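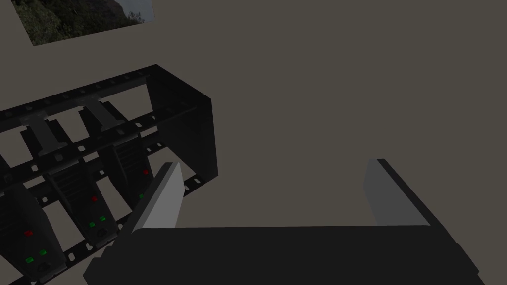 Sim, gripper camera, drive rack task. Fingers open, units lit red and green.

18th September, notes by Halina

Ran the drive pull again in sim with the Lis policy. 200 episodes overnight, same rack, same start pose, light randomization on. Success as Ognjen's script counts it: 85. I don't trust the script. It marks a pull as good once the handle has moved far enough, and a handle can move plenty with the drive still sitting in its slot. Watched a handful of replays before lunch and two of the "good" ones were exactly that. Real number is lower, don't quote the 85 to Birko.

Other gripes:
— contact on the handle tabs looks too sticky. Doubled friction in March to get anything at all and never put it back. My fault.
— policy goes for whichever handle is nearest, whatever the prompt says. Asking for the one with the fault light changes nothing I can measure.
— Hubert wants to call this "shop-floor ready" in the slides. No.

Then the chores set, because Ryszard promised Hakus a bedroom demo. Same room, so no new assets.

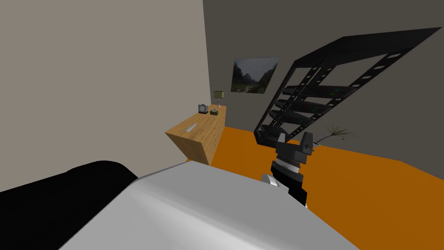 Task one is pick the remote up off the dresser and put it back down next to the lamp. A kid does this without looking. The planner burns 2000 steps, and the usual failure is a finger catching the dresser top because the remote is so thin. Ognjen says a softer fingertip fixes it. Maybe — we said that about the Alier pads too, and they are in a drawer.

My view hasn't moved since spring. It can do one chore in one room if we set the room up for it. Change the lamp and I'd want to see the numbers again before saying anything to a customer.

To do:
Rewrite success check, drive must clear the rack.
Friction back to default, rerun 100.
Shift the remote a bit each episode.
Ask Grażyna if the real rack handles are this stiff.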